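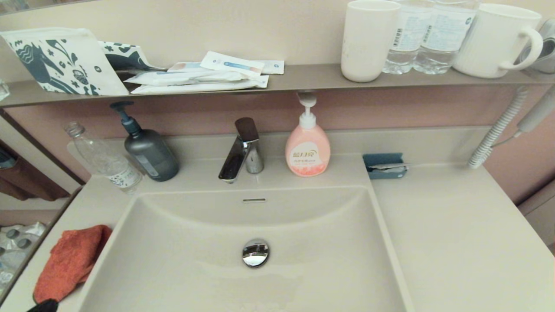
Journalism 1, Unit 3 handout: Writing the event brief

An event brief is a short news item that tells readers about something that is going to happen at school or in town. Most run four or five sentences. You will write more of these than any other kind of story this semester, so get the order right early. The first sentence carries who, what, when and where. The second or third gives the purpose, and a quote comes after that. Leave out anything a reader could guess. If the Key Club is collecting toiletries for the Turcotte shelter, readers need the drop-off room, the last day and what is accepted. "Hand soap in pump bottles, like the pink one by the sink" is a usable detail, and "various hygiene products" is too vague to help anyone pack a bag.

Keep the lead under 40 words. Count them. If you are over, look first at the name of the group, which students tend to write out in full with its chapter and district. The full name can go in the second sentence.

Times and dates

Use a.m. and p.m. with periods. Write 5 p.m., never 5:00 p.m. Months with a date are abbreviated if they are long (Oct., Nov.) and spelled out if they are short (April, June). A month standing alone is always spelled out. Do not write "this coming" anything. The paper sits in the racks for two weeks and "this coming" will be wrong for half of that time.

Names and titles

First reference: full name, class year or job. Second reference: last name only, for students and adults both. Ask every source to spell their name, even if you have known them since kindergarten. Last April we ran a correction for a misspelled name in a brief that was 13 lines long.

Quotes

One quote per brief. It should come from the person running the event and it should say something your own sentences don't. "We're really excited" is not worth the space. Ask what was hard to arrange, or what is different from last year — those questions tend to get real answers.

Use "said." Put the name before the verb: Ngata said, not said Ngata.
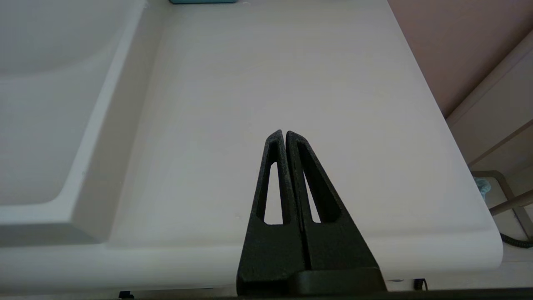
Coralie Nepia objected to the one-quote rule when we went over it in class, saying that a brief on a fundraiser needs a voice from the people who receive the money as well as from the organizer. It is a fair point. If you have both, and both are good, send me the two versions and we will decide before layout. For length, the limit stays at 14 lines in the Rikby template.

Before you turn it in

Check the room number against the school calendar. Check the price, and whether it is the same at the door. Read the lead out loud once.

File name is your last name and one word for the event, for example bezerra-carwash. Put it in the Briefs folder, not Features.

Assignment: two briefs on events that have not happened yet, one in school and one off campus. Drafts go to your section editor (Duyên Vi for clubs and arts, Hyun-seo Moon for sports and town). Editors return drafts with comments in the margin, and you revise from those. Attach your interview notes to the final copy.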